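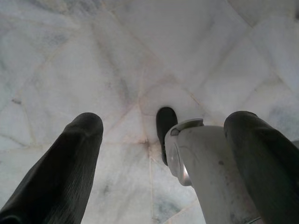 Okay, so the sync thing is still happening, and I've spent most of my evening on it, so I'm reopening this ticket. Quick recap for whoever picks it up: I run the Kekunik desktop app for the shop's job notes, and every time I save a note that has a photo in it, the text shows up on the other computer but the photo doesn't. The photo I've been testing with is the polished stone floor in off-white and light gray, the one with a pinkish or beige tint along several of the seams. It hasn't landed on the other side once!

Setup: two desktops, same account, same office network in Dukesstead. Kekunik is current on both (I checked for updates twice). The notes folder has 1216 notes in it, going back to when Stuart Gosling was still doing the estimates by hand.

What I tried first

Signed out and back in on both machines. No change. Then I quit the app all the way, from the little icon by the clock, because Pei-shan Tai on the first ticket told me that closing the window only hides it. Good tip, by the way, I had no idea. Still no photo.

Then I made a brand new note with just the word "test" and no picture. It was on the other computer before I'd even rolled my chair over there. So text is fine.

The log

I opened the sync log like Pei-shan asked and this is the part that keeps repeating:

8:14 pm upload queued
8:14 pm upload started
8:15 pm attachment skipped, folder limit
8:15 pm note saved

"Folder limit" is new to me. I've got plenty of space on the account, more than 700 MB free according to the settings page. I did try a smaller copy of the same photo and got the same line word for word.

Update, a little later

Called Vasco Esteves, who set these computers up for us, and he asked if we'd ever moved the attachments folder. Well... yes (oops). Back in August the main drive was filling up, so I dragged the folder to the second drive and pointed Kekunik at it. He had me look at the folder's properties and there's a quota on that drive for my login! The old backup program put it there, he thinks. The folder had 114 files in it and was sitting right at the cap.

I took the quota off, restarted, and hit Retry All. There were 24 attachments stuck in the queue, which explains why Maricruz Esquivel kept telling me her pictures from the counter computer were missing. Sorry, Maricruz!

The queue is down to zero now and the floor photo is on both machines. Two of the older PDFs came over with the wrong dates on them, but they open fine and I can live with it.

Could you leave this open until tomorrow afternoon? I want to see it get through a normal morning first. Also, please ask somebody to change that "folder limit" message so it says which folder and which drive. I was all set to pay for a bigger plan.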